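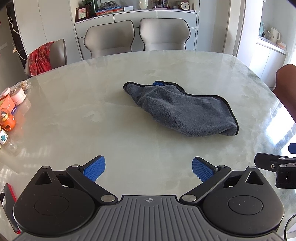 The oval dining table at the Palumbo house, with a gray microfiber towel in the middle and the white cabinet behind.

Mulitz Open House Day, Sun 30 June

I had been meaning to do the Mulitz open houses since February, when the leaflet came through the door and went straight up on the fridge, where it stayed under a magnet until the corners curled. Sixteen homes were taking part this year, nearly all of them lived in, and for nine dollars you got a paper wristband and a map that folded out to the size of a bath towel and never folded back again. My sister and I shared one map and argued over it all day, very happily.

We parked by the old Plulla works and walked up from there. I should say right away that we did not get to anything like all sixteen. We are slow lookers, and we stop for coffee, and at the second house there was a side yard full of sweet peas that held us up for longer than I'd like to admit. I still think about that yard. Everything was tied up with strips of old bed sheet, and I have been tearing up a pillowcase ever since to try it at home.

The one I want to tell you about, though, is the Palumbo house, number 389 on the long road toward Riltau. From the sidewalk it is the plainest thing you ever saw, and we very nearly skipped it in favor of lunch. I'm so glad we didn't! You come in through a narrow hall, leave your shoes on a rack (bring decent socks), and then you are in the dining room, and there is the table.

It is a big oval of marble, pale gray-white with soft gray veining, and so glossy that the light from the window side lies right across it. I have always thought of marble tables as cold, hotel-lobby sorts of things. In a family dining room it looked completely at ease, and I put that down to what was on it. There was a gray towel lying crumpled in the center, and along one edge the kind of small stuff that washes up on every table I have ever owned — little pink containers, a clear bag of small golden items, an orange capsule with a cartoon figure in it. I could have hugged whoever left it all out. Two of the houses earlier in the morning had been tidied within an inch of their lives, and while they were handsome, I couldn't have told you the first thing about the people who live there.

The family had put out a sheet of notes in the hall about looking after the stone, which my sister copied down word for word, as she has her eye on a marble top for her own kitchen. Warm water and a soft microfiber cloth, a drop of plain dish soap when it needs it, and nothing with vinegar or lemon anywhere near it. Buff dry straight away. Coasters for wine, coasters for orange juice, and a trivet under anything from the oven. She has already decided she can live with the coasters. Her husband was not consulted.

The chairs got nearly as much of our attention. The light gray ones have curved backs with a dark piping that picks out the shape beautifully, and one of them has a red patterned shawl over its back, just enough red to wake up all that gray. On the other side of the table there's a brown leather chair back as well, so it isn't a strict matching set, and I liked the room better for it. I came home and put my grandmother's plaid blanket over a dining chair. It doesn't look the same, but I've left it there.

Behind the table is a white cabinet with flat doors that spans the wall, and it is the sort of storage I dream about. Along the top they keep a framed flower picture, a stack of books, a white vase, and a small alarm clock, which I thought was a sensible thing to have in a room where people are forever late for something. In the window alcove there is a white kettle next to a pale blue vase. A kettle in the dining room! We discussed this all the way down the road and came out firmly in favor.

After that we managed a couple more, including a converted stable with a sleeping loft that neither of us would climb to, and then the rain came on and we gave up and had pie.

A few practical things if you go next year. Wristbands are sold at the library and they take cards. The Riltau end is much quieter before lunch. Several of the houses have steep front steps, marked on the map with a small triangle, and most ask you to leave bags at the door. Wear shoes that slip off.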